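Packaging and Food Waste in Student Housing
Crabtree Hall, Group 4 project report
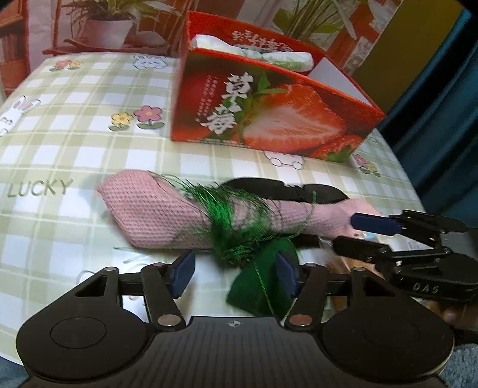 Figure 1. Open strawberry box with printed side panel.

Introduction
Our group wanted to know how much fresh fruit gets thrown away in shared kitchens and whether the type of package makes a difference. We picked fruit because it spoils fast and most residents buy it at least once a week.

Method
We asked residents on two floors of Crabtree Hall to keep a waste log during August. Of the 86 people we asked, 52 filled in the log to the end. Each person wrote down what they bought, how it was packed and what they threw out. We also weighed the kitchen bins with a Kullel hanging scale - the readings were taken at 9 p.m., after dinner cleanup.

Results
Residents who finished the log threw away around 350 grams of fruit each over the month. Berries and bananas came up most often. Large packs were wasted more than small ones, and 16 people wrote that the pack was bigger than they needed. Loose fruit from the Cluko market was usually eaten within a few days.

Problems
The logs depended on memory, and some entries were filled in late. The scale was also hard to read below 50 grams, so small amounts may be missing. We did not ask about shared purchases - a later group should add that question to the form.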